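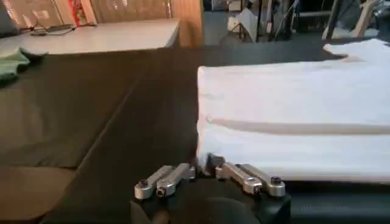
Wax on a tablecloth, quick fix. Let it go hard first, ice pack helps. Scrape with a butter knife, dull side. Then paper towel over and under, warm iron, no steam. Start near the edge of the cloth, like the one in the photo, and work in, swap the paper when it gets greasy. Color still there? Dab rubbing alchohol, test a corner first.

Wash on warm. Dont use the dryer till the mark is gone. Took me 2 rounds on red wax, 4 on the cheap green ones.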